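May 24, 2025

Up before six. Rained in the night and the window over the sink was fogged, so I opened it and left it open most of the morning. Coffee, one egg, the last of the rye bread. I had told myself I would do the kitchen counter today before anything else and I did, mostly.

The trouble is that everything I use ends up on the same stretch of counter, and I have been cutting vegetables on the lid of the trash can since January. That is a bad way to live. I took it all off, wiped down the whole length with vinegar and water, and let it dry while I went to mail the Marinik form. They want a copy of the lease as well, which I didn't have with me, so I have to go back. The line was long. The man ahead of me was sending a rug.

When I got home Kipchumba Waweru was on the front steps with the drill he borrowed in the winter. He came in for coffee and ended up helping me put things back. He thinks I should get rid of either the toaster or the toaster oven, and keep the oven, because it does both jobs. I said it makes bad toast. It dries the bread out before it browns it, and it takes 11 minutes to do what the small one does in two or three. He said nobody needs toast that fast. We went around on that for a while and the two-slice stayed.

So the toaster oven is on the left and the black toaster is near the front edge where I can reach it half awake. The cutting board is behind the toaster, set at an angle, and that is the part I'm pleased with. I can pull it forward and chop on it, then push it back. I folded the green towel and put it on top of the oven. It has to come off before I turn the oven on. I wrote that on a card and taped it inside the cupboard door.
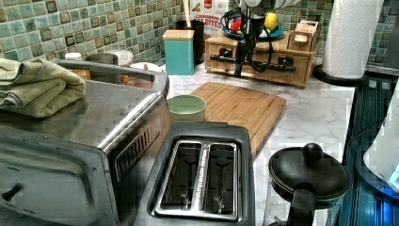 After he left I did the drawer organizer. It had batteries in it, four keys I can't match to anything, takeout menus, a tape measure, and the warranty for the Jukley fan that quit last summer. The warranty had run out. I kept the tape measure and two of the keys and threw out the rest, except the batteries, which are in a bag by the door for the next time I pass the hardware store. The organizer now has tea bags in it and the can opener. I would like it to stay that way.

Washed the teal canister and refilled it with rice. The lid had been sticking, so I sanded the rim of it a little, and it goes on fine now. I should have done that a year ago. The utensil holder had a layer of crumbs and grease at the bottom. I soaked it in hot water and put back only what I cook with. The rest went into a shoebox, and if I haven't gone looking for any of it by fall the shoebox goes to the thrift store.

The cereal went back against the wall. It belongs in the cupboard but the box is too tall for the shelf, and I don't want to move the shelf. Used the little mint cup for baking soda and scrubbed the sink with it, then washed the cup and left it upside down to dry.

Lunch was rice and beans. Then I paid the Orari bill, $65, which is more than last month. I called to ask why and was on hold long enough to clean the stove knobs. The woman said it was a seasonal rate. I asked which season and she said she would have to check. I have a reference number on the back of the envelope.

Tried to nap and couldn't. Walked down to the Mussa store for onions, bread and dish soap. They were out of the plain soap so I got lemon. My knee held up going down the hill and complained coming back. I'll try the longer way next time, past the school, where it's flatter.

Made soup tonight on the newly cleared counter. Chopped three onions and a cabbage on the board and didn't have to move anything first. Too much pepper in the soup. Froze half of it.

Still to do: copy of the lease for Marinik, batteries, call my sister back, oil the board. Ask Kipchumba if he has the small drill bits too, because they weren't in the case.

Bed at ten. Window closed again, it's getting cold.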